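Vistby Residents' Handbook
Household Care: Carpets, Throws and Dark Fabrics
Prepared by Zulmira Pinheiro, Housekeeping Office

Residents are responsible for the routine care of soft furnishings and floor coverings in their own units. The guidance on this page applies to all buildings managed by the Housekeeping Office and replaces the sheet issued in April.

Sorting before washing

Dark ribbed fabrics and light fuzzy fabrics should be kept apart in the laundry. Fleece, brushed cotton and felt shed fibers, particularly in the first few washes, and the fibers settle between the ribs of darker cloth, where they are difficult to remove. Turn dark garments and covers inside out. Unroll all cuffs and hems and shake them over a bin, as folded layers collect lint, crumbs and grit. Pockets should be emptied and zippers closed. 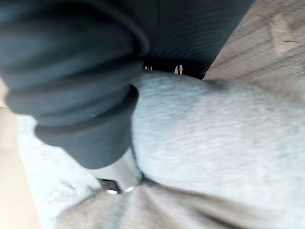 How should lint be removed from ribbed cloth that has already been washed?
Allow the item to dry completely, lay it flat, and brush along the ribs with a soft clothes brush. A lint roller may be used afterward for whatever remains. Brushing across the ribs pushes the fibers deeper.

Fleece and felted items should be washed in cool water on a gentle cycle with a small amount of liquid detergent. Fabric softener is not recommended, as it flattens the pile. Dry flat or on the lowest dryer setting. Wool felt must not be placed in the dryer under any circumstances. Residents who are uncertain of the fiber content should consult the care label or bring the item to the office before 3 p.m.

Low-pile carpet

Low-pile carpet should be vacuumed twice a week in living areas and once a week in bedrooms. Make the first pass in the direction of the stripe or weave and the second pass across it. Seams require some care. Use the suction head without the rotating brush when passing over a join, and report any lifted edge or loose yarn promptly. Loose yarn should be trimmed level with scissors and never pulled.

Spills are to be blotted with a plain white cloth, working from the outer edge toward the middle. Colored cloths and printed paper towels may transfer dye to the carpet.

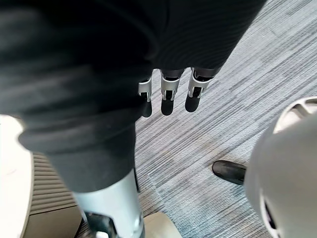
Once the spill has been blotted, apply a solution of one teaspoon of clear dish soap in a quart of cool water. Blot again with clean water, then place a dry folded towel over the spot and weigh it down for 8 hours. Do not walk on the area during this time. Marks that remain after a second treatment should be left alone and reported.

Dark clothing and covers should not be left on carpet while damp. Dye can transfer within a short time, and the resulting stain is seldom removed by household methods.

Charito Manalastas keeps the equipment list for all units. Carpet brushes and flat drying racks may be borrowed from the office for up to 3 days and must be returned clean, with the racks folded and any lint removed from the brushes.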